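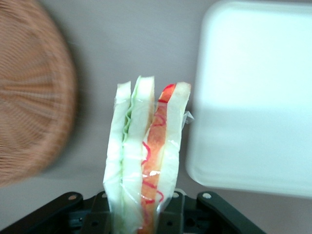 Toy sandwich, edge-on, in clear wrap.

July, notebook, venue WiFi at Ostthorpe
Entry started 14:20, continued after the evening session

Carrying on from the walk test. Upper tier survey is finished and the lower tier is finished except for the corner behind the scoreboard, where the gate was locked again. Numbers below are from the upper tier unless noted.

Peak concurrent clients during the last home match: 2286. This is the controller's figure, deduplicated by MAC. Phones that rotate their address between associations get counted twice, so the true number is lower. I have not tried to correct for it. If we compare against the previous season we should use the same counter, which means going back to the old export and not the dashboard.

Channel plan. 5 GHz is on 20 MHz channels throughout the seating bowl. The concourse was still on 40 MHz, left over from the commissioning template, and was bleeding into the rear rows through the vomitories. Changed the concourse to 20 MHz at 14:45. Retry rate on the rear-row APs dropped within one polling interval. Leaving it there for the next match before I believe it.

2.4 GHz is disabled in the bowl and enabled on the concourse only, for the card terminals. Two of the kiosks have terminals that will not do 5 GHz. Funero says a firmware update is coming. No date given.

Under-seat enclosures. Block 9 is the bad one. Three APs there share a conduit with the drain line, and one enclosure had standing water in it when I opened the lid. Gland was finger tight. Dried it out, new gasket, torqued the gland, resealed. AP came back on PoE with no errors logged. The other two were dry. The whole row should be opened before the autumn fixtures, and whoever does it should bring the long driver, as the standard one does not clear the seat bracket.

Attenuation through a full crowd is the part I keep getting wrong. Empty bowl, the under-seat units carry well past their intended cell, and a client in the front row will happily associate to something a whole block away. Full bowl, the same cell shrinks to a few rows. The walk test is therefore useful for finding dead hardware and not much use for setting power. Power values are now taken from match-day logs only. Current setting is two steps below maximum on all under-seat units, overhead units unchanged.

Minimum data rate raised to 12 Mbps on the bowl SSID. Tried 24 first. Old handhelds used by the stewards dropped off in the south corner, so back to 12. The stewards should be on their own SSID anyway. Ticket is open.

Backhaul. The link to Chu ran clean for the whole match, no flaps. Highest sustained load was 310 Mbps, at half time, mostly downstream. Upstream spike came just after the second goal and lasted under a minute. Plenty of headroom on the circuit. Complaints about slow pages were not a backhaul problem — the time was going into DHCP.

DHCP. Lease time on the guest scope was still at the default of 24 hours. Stale leases from the youth tournament were sitting in the pool when the gates opened. Cut to 90 minutes, cleared the scope by hand. The captive portal (Purkura build) also holds its own session table and does not release entries when a lease expires. It has to be restarted separately. I have put both steps in the pre-match checklist, in that order, scope first and portal second. Doing it the other way leaves orphaned sessions that block re-login from the same address.

Evening session, 19:30

Test event, stand partly open. Concourse change holding, retries still low. Portal redirect took longer than I would like on one Android handset and was immediate on the other two. Captured the slow one. It is waiting on a DNS answer for the portal hostname, which we serve from the internal resolver, and the first query is timing out. Second query is fine. Suspect the resolver's rate limit, which is per source subnet and was set before the guest range was widened.

Open items:
Scoreboard corner survey, needs gate key
Resolver rate limit, check config against new subnet size
Stewards' SSID
Row inspection, block 9 and the blocks on either side
Old export for last season's client counts
Ask Funero again about terminal firmware

Capture file is on the share under portal-dns. Controller config backed up at 21:10, before and after copies both kept.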